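Open house at the Taritz workshop

I have been meaning to go to one of these for a while. Taritz is a small automation outfit with a shop at the edge of Kivholm, and they open the doors to the public now and then. The last one was in May and I missed it. This time I signed up early, put gas in the car, and drove over after breakfast. Parking was free in the gravel lot across the road. You sign in at a desk, get a paper badge, and after that you can walk where you like as long as you stay behind the tape.

The first room was mostly older equipment with the power off. There was a bench of worn gears you could pick up and a rack of motors with the covers removed. I spent more time there than I planned. If you have ever taken apart a garage door opener you will recognize a lot of it.

The second room had the station I came to see. It's a booth with two arms mounted side by side on a rail, and the job that morning was fruit and stickers. Grapes and strawberries in clear plastic containers sit on the table, and the arms handle a card of small round stickers.

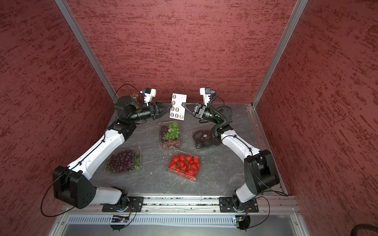

Kivholm, 7 September 2019

The shop calls this setup Sang. I asked if it stood for anything and was told no. It runs in short sessions, and between them the person at the station resets things and takes questions. I stayed for 2 sessions and part of another.

What surprised me most was how slow it is. I had seen videos of factory arms that move so fast you can hardly follow them, and I expected something like that. These arms creep up to things. They stop, shift a little, and then go on. A boy next to me asked if it was broken. The answer he got was that slow is fine for now, and that speed gets turned up after the motion is right.

I asked why they picked stickers. The reply was that a card is thin and bends, and so it is a good test of how gently a gripper can hold something. Fruit containers were picked because anybody can buy them at a grocery store, and the lids are a little different every time. Clear plastic is also hard for cameras because it shines. Each arm has its own camera up near the wrist, so the view moves along with the gripper. I had assumed one camera overhead did all the work.

The station had a laminated sheet with some facts on it. Sang has logged 2682 practice runs so far, and they want another 1000 before they change the task. I wrote those down because I knew I would forget them.

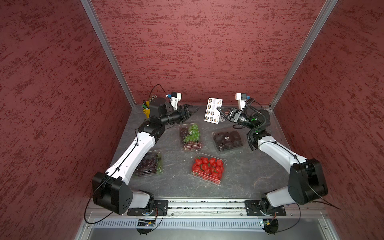 The right gripper with the sticker card, fruit containers on the table.

I tried to get a look from the side as well, but the walls of the booth block most of it. The front is the place to stand. If you go, get there at the start of a session, when there is still room along the tape. By late morning people were two deep and the kids had all the good spots, which is fair enough.

There was a talk at the back of the building after that. It ran 30 minutes and covered how the shop got started and what kind of work they take on. A good part of it was about Demorcombe, their bigger project, which is meant to handle packed produce for small growers. They did not have it running and there was not much to look at besides slides. The questions at the end were better than the talk. Somebody wanted to know what happens when a berry gets squashed, and the answer was that you wipe the table and start over. Somebody else asked about cost and got a long answer without a price in it.

Coffee was in the hallway and it was decent. The restrooms are past the loading door and there is no sign, so ask.

A few notes for anyone thinking of going to the next one. Wear shoes you can stand in, as there are hardly any chairs. The booth area is loud enough with people talking that you have to lean in to hear the answers. Pictures are allowed everywhere except the office. Small children will be fine in the second room and bored in the talk.

I went back to the booth once more before leaving and watched from behind the crowd for a few minutes. On the way home I stopped at the farm stand on the county road and bought grapes, and had most of them eaten by the time I got to the bridge.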